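Chapter 4

Habit, Attention and the Unexamined Day

What this chapter covers
The difference between a habit and a practice
Why most contemplative traditions begin with posture and chores
The Clumunton method and its critics
Keeping a daybook without boring yourself

Key terms: attention, recollection, threshold, daybook, drift

4.1 Where were you just now?

By the time you reach this sentence you have probably left the page at least once. You went to check whether the oven was on, or back to an argument from June that you are still winning in your head. This is no cause for shame. The mind wanders off the way a dog does at an off-leash beach, and calling it in a stern voice has much the same effect.

Earlier chapters dealt with large matters: the self, the soul, what might be left of either after death. Students tend to like those chapters. They are roomy, and one can be impressive in them without getting out of a chair. Chapter 4 is where enrolments drop. It asks you to look at an ordinary day, the one you are having, and to notice how little of it you attended.
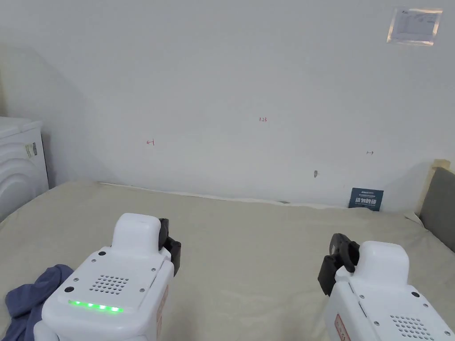

We will call this absence drift. The word is borrowed from boating, where it describes a vessel moving under forces other than its own. A drifting boat can look quite purposeful from the shore. So can a person at a staff meeting. Drift is the normal state of an adult between breakfast and bed, and the traditions studied in this book differ less about its existence than about whose fault it is.

Some treat drift as a moral failing, to be met with effort. Others treat it as weather. A third group, which includes most of the modern schools, sells weekends about it. You will meet all three in the readings, and you may find that your sympathies change depending on how well you slept.

4.2 Habit and practice

A habit is something you do without being there. A practice is something you do in order to be there. The trouble is that from the outside they look identical, and from the inside one turns into the other while your back is turned. The person who has said the same prayer every morning for 10 years may be deeply recollected or may be planning lunch. Only one person is in a position to know, and that person is thinking about lunch.

Recollection, in the older sense used here, has nothing to do with remembering where you put your glasses. It means gathering yourself up again from the places you have been scattered. Writers on the subject often reach for household pictures at this point: sweeping, drawing water, tending a fire. Their readers swept and drew water, so the pictures were handy. Yours may involve a dishwasher. The argument survives the change.

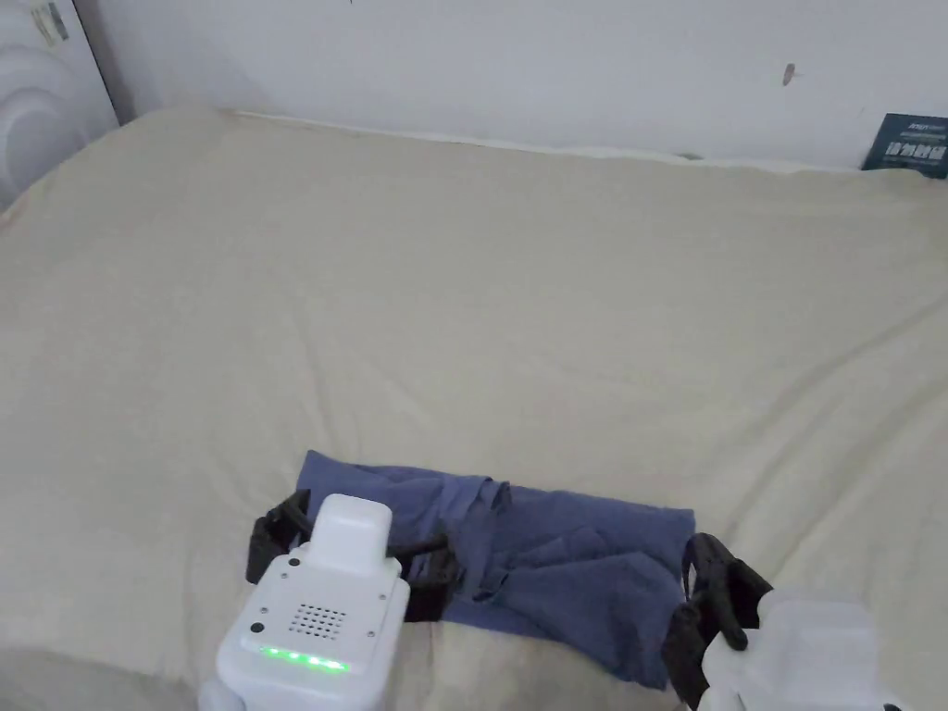 It follows that a practice has to be renewed. You cannot buy one and own it, whatever the brochure says. The Radulović Reader, from which several of the set passages are taken, compares practice to a sourdough starter, and goes on comparing for nearly 3 pages. The point is sound even so. Leave it alone in the back of the fridge and what you have is a jar of something grey, along with strong memories of being a person who baked.

4.3 The Clumunton method

The retreat house at Clumunton is known for one rule. On arrival, guests are given a household job and told to do it at the same time each day, at the same pace, without improving it. The last condition causes most of the trouble. People who have managed whole departments can't fold a tea towel for a week without proposing a better system, and the house keeps a drawer for these proposals. By its own count the drawer holds 285 of them.

The idea is that a dull job leaves the mind nothing to hide behind. Within a day or so the guest grows bored, then annoyed, then strangely interested in a hem. The house makes no great claims for the hem. It suggests only that you were present for it, and that this may be your first such report in some time.

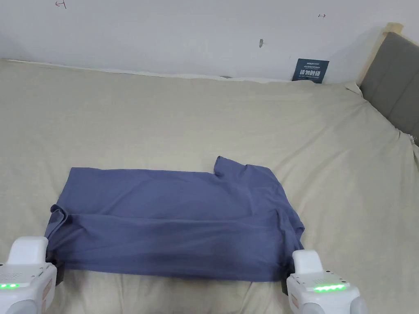 Figure 4.1 A blue T-shirt spread on a bed. Folding is among the commonest household tasks set as a practice.

Critics have been quick to point out that millions of people do dull jobs all day with no sign of enlightenment, and that it takes a certain kind of income to find laundry refreshing. This is a fair complaint and we will return to it in Chapter 7. For the moment, note that the method depends on consent. A chore you chose and a chore that was left for you are different objects, even when they weigh the same.

4.4 Keeping a daybook

For the rest of this unit you will keep a daybook. It should be small, cheap and slightly ugly, so that you aren't tempted to write for posterity. Each evening, put down one moment at which you noticed you had drifted, and what you were doing with your hands at the time. Two lines will do. The Skota edition of the student workbook has ruled pages for the purpose, but the back of an envelope has a long and honourable history.

Don't record insights. If one turns up, let it pass. The total for the unit should come to no more than 2,000 words, and markers have asked us to say that they mean it.

Before you read on

Choose one task you do every day and would rather not. Do it tomorrow at your usual speed, with the radio off. Bring your two lines to the first tutorial, where you won't be asked to read them aloud unless you look keen.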